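Notes on the Spring Knitting Round

April 2020

The Porkport knitting circle has suspended its meetings at the Sudville library, and members are continuing their work at home. I have been asked to record our progress on this page until we are able to gather again.

The principal undertaking this season is a set of baby blankets in the Lucero pattern, a plain basketweave with a garter border. Each blanket requires up to 400 yards of worsted yarn. Members should cast on 136 stitches and work 18 rows of garter stitch before beginning the basketweave. The earlier sheet, distributed in March, gave an incorrect stitch count for the border and should be discarded.

Agustina Daza has completed two blankets in gray and yellow. Sosina Assefa is working hers in a cotton blend, which has produced a slightly narrower fabric, and she recommends going up one needle size.
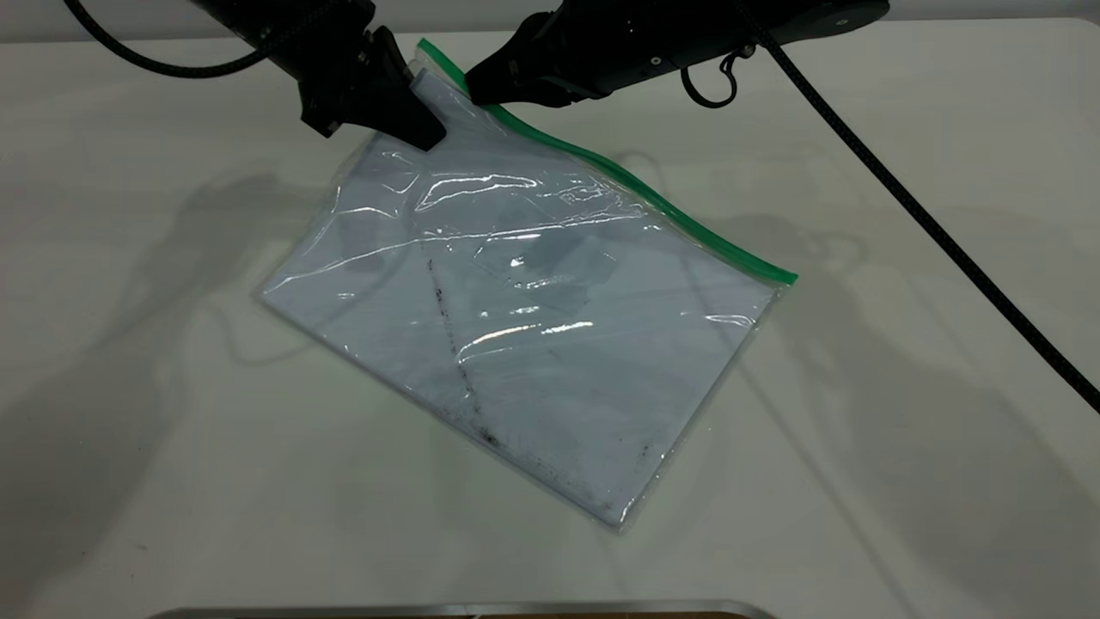
Yarn from the Grestamholm mill remains available in cream and dark blue. Members who wish to reserve a skein may write to me at the usual address. My own blanket, begun for my youngest granddaughter, is at row 200.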